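제목: Re: [마루모임] 거실 바닥색, 짙은 가구랑 같이 갈 때
읽는 시간 3분

급하게 답 씁니다. 점심시간 끝나가서 두서없음.

2023-07-27, Savita Sengar 님 글:
> 안녕하세요. 지난번에 추천해주신 Givus 바닥 도료 샘플 받았습니다.
> 가구가 전부 짙은 갈색이라 바닥까지 어두우면 답답할 것 같은데,
> 밝은 회색이랑 따뜻한 색 중에 계속 왔다갔다 합니다.
> 남편은 무조건 회색이라고 하고요.
> 그리고 기존 장판 걷어낸 자리에 접착제 자국이 꽤 남았는데
> 그 위에 바로 발라도 되나요? Ralent 쪽에서는 된다고 하던데요.

접착제 위에 바로는 절대 비추. 저희집 작은방을 그렇게 했다가 겨울 지나고 1월에 다 들떴어요. 보일러 배관 지나가는 자리부터 차례로. 결국 긁어내고 다시 했고 두번째는 아직 멀쩡합니다.

순서는 대충 이렇게 했음. 스크레이퍼로 자국 긁고, 샌딩하고, 청소기 두 번, 물걸레 한 번, 하루 말리고 프라이머. 프라이머는 Gunum 걸로 썼고 냄새는 좀 있어요. 창문 다 열고 하세요. 한여름이라 잘 마르겠지 했는데 장마 끝물에는 오히려 더 안 말라요. 저는 제습기 밤새 틀어놨습니다.

비용은 도료랑 프라이머, 롤러까지 해서 215,000원 정도 나왔어요. 거실만. 영수증 찾으면 다시 올릴께요. 샌딩기는 Wojcik 공구에서 빌렸고 그건 따로입니다. 사포를 넉넉히 사세요. 저는 모자라서 중간에 또 나갔다 옴.

색 얘기.

회색이 안전한 건 맞는데, 짙은 갈색 가구랑 붙이면 형광등 밑에서 바닥이 푸르스름해 보이는 집이 있어요. 저희 동생네가 그랬음. 전구를 따뜻한 색으로 바꾸면 좀 낫고요. 북향이면 회색은 다시 생각해보세요. Savita 님댁 거실이 어느 쪽인지 안 적으셨던데 답글 주시면 좋겠습니다.

따뜻한 쪽은 범위가 넓어서 문제. 베이지, 테라코타, 황토색, 아예 주황까지. 샘플칩 손바닥만한 걸로 보면 다 얌전해 보이는데 바닥 전체로 가면 두 단계는 진해 보입니다. 그래서 칩에서 마음에 드는 색보다 한 톤 죽인 걸 고르는 게 낫다는 게 제 생각이고, 여기 다른분들은 의견이 다를 수도.

하드보드지 큰 거 사다가 샘플 발라서 가구 옆에 며칠 놔두세요. 아침 저녁으로 보고요. 15일쯤 놔두면 제일 좋은데 기다리기 힘드시면 3일이라도. 남편분도 그거 보고 정하시면 싸울일 없을듯 ㅎㅎ

아 그리고 광택. 무광이 예쁜데 발자국이 남아요. 애들 있는 집은 반광으로. 저는 무광 했다가 매일 닦고 삽니다. 걸레받이는 바닥보다 먼저 칠하지 말고 나중에. 마스킹 테이프는 도료가 다 굳기 전에 떼야 하는데 저는 늦게 떼서 모서리가 뜯겼어요. 문지방 쪽은 아직도 그대로예요.

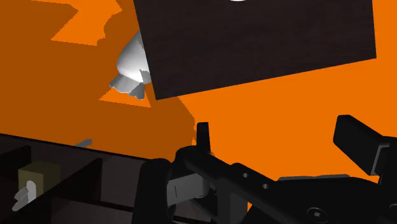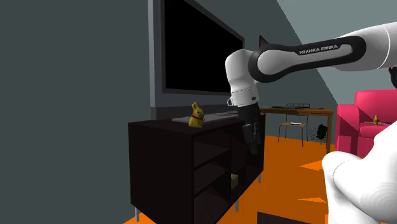 렌더링 2장. 주황색 바탕에 거의 검정에 가까운 갈색은 첫번째, 거실 갈색 장은 두번째.

프라이머 정확한 품번은 창고 가서 통 보고 저녁에 다시 메일 드릴게요. 지금은 들어가봐야 해서 이만.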